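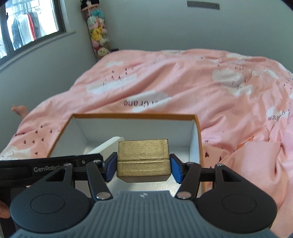
Skimau home handling project
Progress report for August, prepared for the Dinu fund

We have a fault to report this month, and we also have our best understanding so far of how the hand-held grippers behave in real homes. Both came out of the same stretch of work, so they're written up together.

Where we stand
The plan called for 1,984 recorded pick-and-place runs by the end of the month. We finished 1,302 before we stopped, all of them in lived-in rooms with ordinary household things on beds, tables and shelves. The team is really happy with the variety. Soft surfaces have turned out to be a terrific test, since a box on a quilt tips and shifts in ways a box on a workbench never does!

What went wrong
Shortly before noon on a long session, one gripper failed to let go. The operator released the trigger, the right finger opened and the left one stayed where it was, still leaning on the block. When she pulled her free hand in to help, the left finger sprang open and caught the side of her thumb. It left a bruise and no cut. She reported it straight away and we stopped all runs within the hour.

We opened the unit at the Tastska workshop that evening. A pivot fastener on the left link had backed out far enough to bind against the housing. We then checked the other grippers in the pool and found the same fastener loose on 4 of the 13. None of those had jammed yet, but they were heading that way.

What we've changed
All 13 units have been refitted with thread lock on every pivot. Operators now open and close the gripper ten times before a session and look at both fingers as they move. The free hand stays clear of the links, and a stuck object gets put down, gripper and all, before anyone touches it.

We're also going back through the earlier recordings for slow releases on the left side. Mimano has written a small script that flags them, and it works beautifully on the first batch. Flagged runs will be left out of the count until someone has watched them.

Effect on schedule and budget
Recording has started again. The remaining 682 runs move into next month, and the repair parts came out of the existing maintenance line, so we aren't asking for more money. The final data handover date stays the same.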